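Journal > Household Studies > Articles > Jars, Packets and the Dry Goods Shelf

We use cookies to remember your reading settings. By continuing you accept our cookie notice.

3. Where dry goods live once they leave the packet

I came to this part of the study expecting it to be the dull one. Everybody has a shelf, everybody has sugar on it, what more is there to say? Quite a lot, as the questionnaires from Dalham and Titham kept showing me. People have strong feelings about moving things out of the packet they came in, and those feelings don't line up very neatly with age, income or the size of the kitchen. Figure 2 goes with the discussion of clear containers in 3.1.

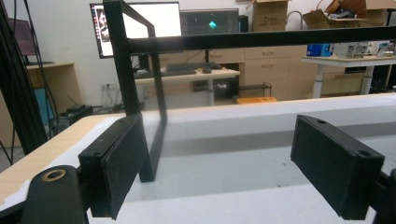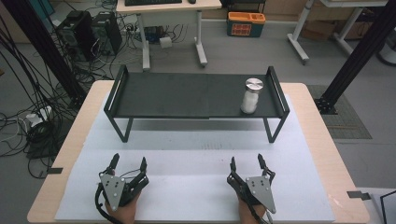

Figure 2. First, a white tabletop with a bright, glossy surface; second, a clear cylindrical jar with a shiny metal lid and white granular contents, standing on a low black bench.

3.1 Clear jars and the problem of white stuff

I'll start with the jar, because it came up in nearly every long interview. A clear jar lets you see how much is left, and that was the reason people gave me first (often while pointing at one). What it doesn't do is tell you what's inside, at least for the handful of things that are white and grainy. Salt, sugar, citric acid, washing soda: all of them go into the same sort of jar in the same sort of kitchen, and I heard more stories of ruined coffee than I could fit into an appendix.

You'd think labels would settle it. Of the 882 people who filled in the questionnaire, a good many said they had labeled their jars at some point and then stopped, usually after a label washed off or the contents changed. One woman in Titham still had "flour" on a jar of dried beans and saw no need to do anything about it. She knew what beans looked like! I'm with her on that, but it rather weakens the idea of the label as information. In her kitchen it was closer to wallpaper.

What people lean on instead is position. Salt is by the stove, sugar is by the kettle, and the jar could be identical as long as it stays put. This works beautifully until somebody else does the dishes. In the 36 homes I visited, the mix-ups I was told about happened mostly after a move, a holiday or a visit from a parent, and I think position as a memory aid deserves much more attention than it gets in the storage literature, where it tends to appear as a footnote to ergonomics.

3.2 Lids

I hadn't planned to ask about lids at all. The pilot version of the questionnaire had no lid item, and I only added one after the third visit in Dalham, where I spent a happy half hour being shown which ones stick. Metal screw lids were liked for their looks and for closing tightly, and disliked by people with sore hands. Clip lids were the other way around. Plastic lids got almost no praise from anyone, yet they were all over the place, mostly on tubs that had first held ice cream or margarine.

Households that cooked every day kept up to 6 lidless containers in regular use, typically with a saucer or a folded cloth on top. I'd have called that careless before I started. Now I'm less sure, as several of these were the fastest-moving goods in the house and hardly had time to go stale.

3.3 Buying loose

Titham has a refill shop and Dalham doesn't, so I had hoped for a tidy comparison between the two towns. I didn't get one. The shop, Trarnesine, sells by weight and people do bring their own jars, but many fill a paper bag there and decant at home, just as they would with a packet from the supermarket. A heavy glass jar is a nuisance on the bus. The local swap group, Inga, passes on used jars for free, and it was mentioned more warmly than the shop was.

The visits in March were the most useful on this point, as I could go along on the shopping trip and then watch the unpacking. I return to those trips in Section 4, together with the question of what happens to the last inch of old sugar when the new sugar goes in on top.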